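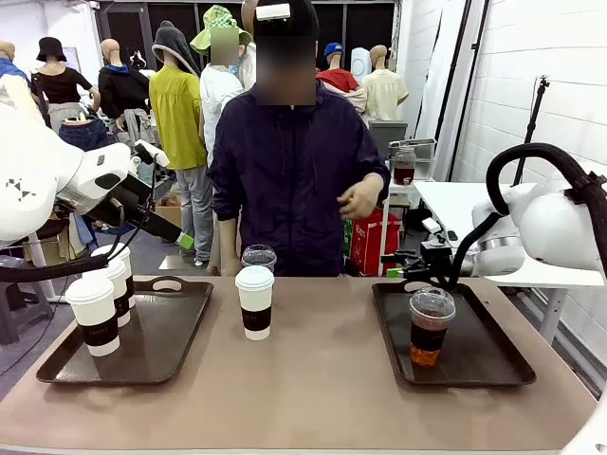
Figure 2. Lidded paper cups on a serving tray, each with a dark sleeve. The sleeve is the item our respondents were asked to name.

Home Papers Data Notes Contact

March - by the Staladton Word Survey
18 min read

4. What do people call the sleeve?

I'll start with the question that gave us the most trouble, and also the most fun. Everyone we surveyed knew what the band around a takeout coffee cup was for. Most of them had used one that week. But when we asked them to write down its name, a lot of people stopped cold, and I got more notes in the margin on this one item than on the rest of the questionnaire put together.

We had 985 usable forms for the item, from customers and staff at 20 coffee shops in Staladton and Jarari. The wording was plain: "What do you call the part that goes around the outside of a hot paper cup?" I'd wanted to hand out an actual cup with each form, and in the Rizvi pilot that's what I did, but people read words off the cup and wrote those down instead. So for the main survey the question stood alone (cups like the ones in Figure 2 carry lettering on the sleeve, and I didn't want anyone copying it).

4.1 The main answers

"Sleeve" won in both towns, which won't shock anybody. It was the top answer among customers and an even stronger favorite among staff. Behind it came "holder," then "wrap," then "jacket," and after that the list gets long and thin very quickly. I had "cuff," "collar," "sweater," "hand saver," "the cardboard," and a good number of people who simply wrote "the thing."

I went back and forth on what to do with "the thing." My first coding scheme threw it out as a non-answer, together with the blanks. Then I started listening at the counter and heard customers say "could I get one of the things?" over and over, and staff reach for a sleeve without asking what they meant. If a word gets you what you want every time you say it, I think it deserves a row in the table. It has one now, and anyone who disagrees can take it back out using the raw forms.

"Holder" was trickier. Some people clearly meant the sleeve, but others meant the molded tray you carry several cups in, and the form gave us no way to tell them apart. I kept every "holder" in the count, so please read that row as an upper limit. If I ran the survey again I'd add a follow-up question asking what they call the tray. I'm still a little annoyed that I didn't think of it.

4.2 Staladton and Jarari compared

I expected the two towns to look alike. They're close together, plenty of people live in one and work in the other, and the Skokeo shops have branches in both. For the top two answers they did look alike. The difference showed up with "jacket," which was common in Jarari and close to missing in Staladton.

My best guess is that this comes from the shops. Skokeo used "jacket" on its counter signs in Jarari for 18 months before switching to "sleeve," and the Jarari forms that say "jacket" came mostly from customers who told us they'd been going to Skokeo for years. The Staladton branches opened after the switch. I can't prove the signs put the word in people's mouths - it could have been in town already, and whoever wrote the signs may have picked it up from the customers. I asked at both Jarari branches and got one confident answer each way.

What I can say is that the staff forms don't follow the same pattern. Jarari staff wrote "sleeve" just as often as Staladton staff did. Several of them added that they say "sleeve" behind the counter and "jacket" to customers who say it first. That kind of switching is well known for bigger features of speech, like vowels, and I was pleased to find it in something this small.

4.3 Age and the blank forms

Age mattered less than I'd hoped. I had a nice story ready about older customers preferring "holder," and the numbers wouldn't go along with it. The one age effect that held up was in the blanks: the youngest group left the item empty more often than anyone else. They could be bored by the question, or they could be ordering by phone and never needing to say the word out loud. We didn't ask how people order, so I'm leaving it there.

Some blanks weren't really blank, either. People drew the sleeve. I have a small stack of forms with a neat little band sketched in the answer box and nothing else, and we coded those as "no word given." They're scanned with the rest of the data.

4.4 A note on coding

Forms were coded 2 times, with a gap in between so I'd forget my first choices. Where the passes disagreed, nearly always over "cover" (is that the sleeve or the lid?), I went with the reading that fit the rest of that person's answers. "Cover" is split across both tables for this reason, and the row totals for the lid item in Section 5 should be read with that in mind.

Next: 5. Lid, top, or cap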